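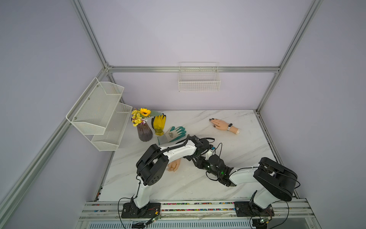
Ruba Issa
Contributing Writer, Walks and Old Buildings

8 min read

The Church of the Good Shepherd in Tadthorpe opens its tower and organ loft to the public once a year, in February, on a Thursday afternoon. I had walked past the building many times and had only been inside for a wedding. This year I went on the tour.

You get there from the train station by going up Nokon Street until it ends. The church sits at the top, behind a low iron fence, with a parking lot on one side and a former bank on the other. From the street it doesn't look like much. The front is brown sandstone, and the stone has worn so badly around the main door that the carved leaves on the left side are mostly lumps. The ones on the right were recut during a repair and look sharper than they probably did when they were new. The tower stands off to the north, a little apart from the nave, and connects to it by a short covered passage.

The tour began at 2 p.m. in the passage. It was cold in there and I was glad of my gloves. Our guide handed out a folded sheet with a floor plan on one side and a list of the windows on the other, and asked us to stay off the chancel steps, where the tile is coming up.

The nave is narrow and taller than I remembered. The roof is held up by dark trusses that come down onto stone brackets, and each bracket is carved as a different plant. There is wheat, oak, ivy, something that may be hops, and a thistle. The guide said the parish had a brewer among its founding families and that people like to connect him with the hops, but there is no record of anyone choosing the plants on purpose. I liked that she told us this and left it there.

The windows on the south side were bought one at a time as families could pay for them, so they don't match. The earliest two are plain diamond panes with a colored border. After those comes a run of Bible scenes in strong reds and blues, all from the same studio. The last one, closest to the door, is a replacement. A storm took out the original and the congregation voted for clear glass in its place so that the back pews would have light to read by. You can see the maple in the side yard through it. I spent longer in front of that window than any of the others.

A few things on the north wall are easy to miss. One is a small brass plate to a sexton who served the church most of his life. Another is a row of pegs at shoulder height, where the choir used to hang their coats before there was a choir room. The pegs are still in use. There was an umbrella on one of them.

We went up to the organ loft in two groups because the stair is a tight spiral and the floor at the top won't take everyone. I was in the second group, so I had time to sit in a pew and look at the floor plan. It shows the church before the side chapel was added. Someone had drawn the chapel in by hand before making the copies.
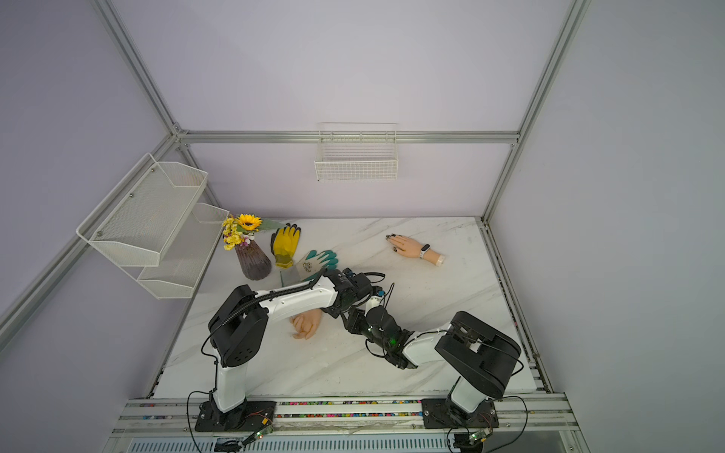

Small white wire basket, below the rail at the back.

The organ is the reason most people come. It was built by the Steinbach workshop, and for most of its life it had 2265 pipes. It was taken apart in 2007 and rebuilt over the following months, and when it went back together it had 2425. The extra pipes are nearly all in two new ranks that sit behind the old case, where you can't see them from the nave. From the loft you can, if you lean around the left side. The old pipes are dull gray and dented in places. The new ones are noticeably brighter.

The organist let us look at the console while she talked. The keys on the lowest manual are worn into shallow dips in the middle of the keyboard and are almost flat at the ends. The stop knobs have their names in black script, and three of them have been relabeled in a different hand. She said that the relabeled ones were wrong for years and that every organist before her had simply learned which was which. When the instrument was rebuilt, the firm doing the work asked for a list of faults, and the labels went on the bottom of it. They were the cheapest thing fixed.

She played for ten minutes, first on the old ranks by themselves and then with the new ones added. I am no judge of organs. The old ranks sounded thin and a little nasal from where I stood. With everything in, I could feel it in the railing. One man in our group asked her to play the lowest note alone, and she did, and it was less a note than a kind of shudder in the floorboards.

Someone asked whether the new pipes had been controversial. She said yes. Part of the congregation had wanted the instrument left as Steinbach made it, and part of them wanted it loud enough to lead a full church. The rebuild was a compromise. The old ranks were kept on their own wind supply so they can still be played as they were, and the new ones can be shut off entirely. She told us she uses the old ranks for morning services and saves the rest for holidays and funerals.

From the loft there is a door into the upper level of the passage, and from there into the tower. The door is low. We were warned about it and one person still hit his head.

The tower stair is wood for the first part and then becomes a ladder. The ringing room comes first. It has whitewashed walls and a bench, and the ropes come down through holes in the ceiling with their ends looped up on hooks. Painted boards on the wall list ringers and the occasions they rang for. The boards stop well before the present day, and beside the last one there is a nail with nothing on it. The bells are still rung, but the names now go into a notebook kept in the bench.

Above that is the clock. The movement is in a glazed cabinet that used to be open to the room. The cabinet was put in to keep dust out of it, and the glass is helpful for visitors too, as you can get right up close. The clock was wound by hand until an electric winder was installed. The old crank is still on its bracket on the wall, and I tried the weight of it. I wouldn't want to carry it up that ladder.

Only a few of us went on to the top. The bell chamber has louvers on all four sides and the wind came straight through. There's a walkway, with a handrail on the inner side. You can see down Nokon Street to the station through the east louvers, and through the west ones you get the river and the backs of the old warehouses. The view north is mostly the bank's air conditioning. I stayed a few minutes and then my hands got too cold to be safe on the ladder, so I went down.

Afterward there was coffee in the parish hall, which is a plain brick room from a later period with a good stage at one end. The church history was laid out on tables. I looked at a ledger from the years when pews were rented by the quarter. The front pews cost the most and the ones behind the pillars cost almost nothing. One family moved back a row every few years until they were behind a pillar, and then, near the end of the book, they are in the front again. I asked if anyone knew why. They didn't.

If you plan to go next year, wear shoes with a grip and leave your bag in the hall. The loft stair is fine for most people but the tower isn't, and there's no way around the ladder. The nave alone is worth the trip if stairs are a problem, and it's open most weekday mornings without a tour. There is no charge. A donation box stands by the passage door, and the folded sheet says the money goes to the sandstone.

For lunch I had gone to Skestari, halfway up Nokon Street. It's a bakery with a few tables in back. I had the lentil soup and a dark roll, and bought a second roll for the train. It's closed by the time the tour lets out, so eat first.

Next month I'm hoping to get into the former bank next door. The new owners have said they will open the old vault room for a weekend, though they haven't picked one yet.

2 comments 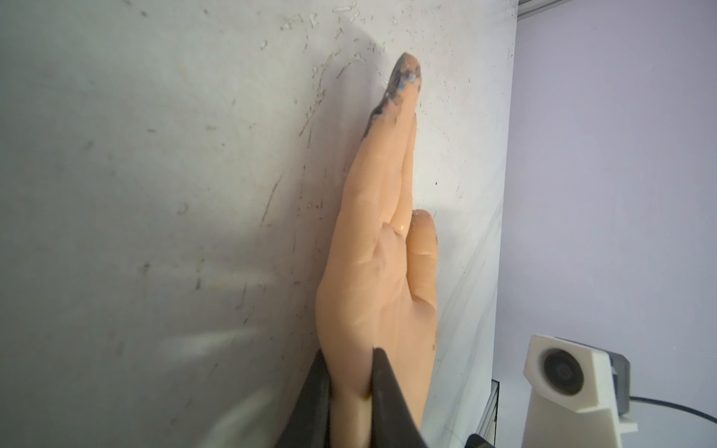

I sang in that choir before the rebuild and I was one of the people who wanted the organ left alone. I still think the old ranks are the ones worth hearing, and I'm glad she plays them in the mornings. One small correction. The coat pegs were for the Sunday school children first, which is why they seem low for a row of grown choristers. We just took them over. Also, if you go back for the bank, ask at the church whether they'll let you see the side chapel. It was locked on your tour, I assume, as you don't mention the ceiling.

Ruba Issa
Thank you for this. The chapel was locked, yes. I'll ask about it. I had the pegs down as shoulder height, and I'm not tall, so that fits with what you say about the children.

31 shares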